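Week 5 handout: Perspective without tears

Hi again, and welcome back to the drawing basement. I promised I'd type up my notes from last week, since I talked so fast that half of you gave up writing and just drew my hands. So these are the notes, more or less in the order I said things, with a few bits I forgot.

We started with the horizon line. I know it sounds like something out at sea, but indoors it works the same way: it's the height of your own eyes, carried straight out in front of you until it hits the far wall. Sit on the floor and it drops. Stand on a chair and it climbs (please don't stand on the chairs in the Fesstead annex, they fold). Every level edge going away from you heads for some point on that line. Edges above your eyes come down to it, edges below your eyes go up to it. If you remember one thing from this whole course, I'd be happy with that one!

Then vanishing points. If you're facing a wall square on, one point will do for a room. The edges that run away from you meet there, and the ones that run across stay flat. Turn your head a bit and those flat ones start to tilt too, and now you need a second point, which is usually way off your paper. I tape a strip of scrap to each side of my drawing board and put the points out there. At Tusstead they had a long hallway and I used to run a string down it to a pin in the wall, which was wonderful until someone walked through it.

On to furniture, which is where most people get annoyed. A table is a box with the sides taken out. Draw the whole box first, very lightly, with its footprint on the floor, and then the legs just drop from the corners of the top to the corners of the footprint. What goes wrong is that we all know a tabletop is a rectangle, so the hand wants to draw a rectangle. It should spread toward you, a lot more than feels polite. And if your eyes are well above it, the top will hide most of the back legs, so they come out as short little stubs. Trust the stubs.
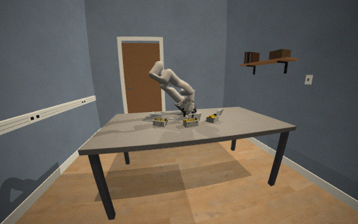
Gollus wrote in after class to say that the legs are exactly where it falls apart, because the teacher before me always told them verticals stay vertical, and now I'm saying the near legs can slant. Which is it?

Good question, and the answer is both, sorry. As long as you're looking straight ahead, verticals stay vertical and you can rule them with a set square. Once you tip your head down to look at something, they start to lean in toward a third point somewhere below the floor. That's three-point perspective, and we'll do it properly in week 7. For now keep your chin level and your legs straight (the table's legs, I mean – yours can do what they like).

A little history, because I can't help myself. People were drawing convincing rooms long before anyone wrote down the rules, mostly by eye and by fiddling. Painters in Florence worked out the geometry in the early 1400s, and a proper written method followed soon after. What I like is how practical it all was. They wanted floors that looked flat, so they drew a lot of tiles. Do the same! A tiled or boarded floor gives you a free grid, and if your furniture doesn't sit right on it you'll see it at once.

Now the numbers bit, for those who asked about measuring depth. Equal spaces don't look equal as they go back, they shrink, and you can't shrink them by guessing. Use the diagonal trick: draw a rectangle in perspective, cross its corners, and the place where the lines cross is the true middle. From there you can halve it again, or carry the line through to get the next one along. Floorboards, fence posts, windows, all of it.

For homework:

One corner of a room at home, from sitting height, horizon line left in.
The same corner standing up. Same size paper, please.
One table, drawn as a box first. Leave the box showing, I want to see it.
Read the Aquino booklet up to the part on stairs. Skip the stairs, they're mean.

Hand everything in by 6th December, either in room 506 or in the tray outside. Pencil only, no ink yet, and bring a longer ruler next time if you own one.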